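Cutting your electricity use at home: what's worth the bother
9/22/26

The new reactor was supposed to make our bills smaller. I went to the public evening, ate the biscuit and listened to a man from the developer say "abundant" a great many times. Perhaps he's right. The thing won't be switched on for years, the grid upgrade has slipped again, and the standing charge has gone up in the meantime. So I'd sooner talk about what you can do with your own plugs.

Most advice on this subject is recycled from leaflets. I've tried what follows in my own house, with a plug-in meter, and I've said where I think it's a waste of your time.

Standby

You will be told that standby is eating you alive. In my house it wasn't. The telly on standby barely moved the meter over a whole week. The old set-top box was another matter, and so was a printer we use twice a year. Measure first, then switch off the two or three things that deserve it. Crawling behind the sofa every night to save pennies is a hobby.

Smart plugs

I bought a pair of Fastero plugs on the promise that they would "learn my habits". They learnt to drop off the wifi. A plug like this draws a bit of power itself, all day, so it needs to be controlling something greedy before it earns its keep. A mechanical timer does the same job for a heated towel rail and doesn't want your email address.

The fridge

Check the temperature with a proper fridge thermometer, as the dial on the front means very little. Five degrees or a shade under is fine for the fridge, and minus 18 for the freezer. Ours was set far colder than it needed to be.

Clean the door seals with warm soapy water and an old toothbrush. If a slip of paper slides out easily with the door shut, the seal is tired. A new one is fiddly to fit but much cheaper than a new fridge, whatever the salesman says.

Keeping the freezer full is supposed to help. I ran ours half empty for a month and then full of bread for a month, and couldn't find a difference I'd swear to.

Washing and drying

Wash at 30 for everyday clothes. I doubted this for years and I was wrong, though I still do towels hotter.

Tumble dryers cost what they cost. Clear the fluff filter every time and spin the load twice before it goes in. Dryer balls did nothing I could measure. Zuweira Fiadzo, who wrote in after my last page on this, swears by putting a dry towel in with the wet things for the first 23 minutes. I tried it with a load of shirts and they were done a little sooner, so I'll give her that one.

Kettles and hobs

Boil what you need. Everybody knows it and hardly anyone does it. If your kettle's minimum line is set for a family of 8, pour the rest into a flask.

Lids on pans, always. Switch an old solid-plate electric ring off a few minutes early and let it coast. With induction there's little heat left in the hob to use, so don't bother.

Descale the kettle with white vinegar or citric acid if you're in a hard water area. I do it for the taste. Keep both well away from marble or any other limey stone, and wipe up lemon juice quickly too. It dulls the polish, and the sealant people at Witix couldn't tell me in writing that theirs would stop it.

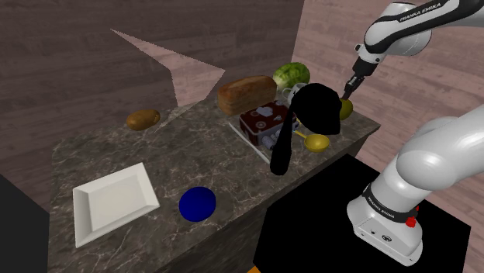
Small ovens and microwaves

A 900 watt microwave does a baked potato for a fraction of what the big oven uses. The skin is miserable. I start mine in the microwave and finish it in the oven when something else is already in there.

Air fryers are good for one or two people. For a full roast you'll be cooking in batches, and then I can't see where the saving is.

Gadgets that "clean" your electricity

Don't. You plug in a little box with a green light and it is meant to tidy up the supply and cut your bill. I put one on the meter in January and the only change was the power used by the green light. Send it back while they'll still have it.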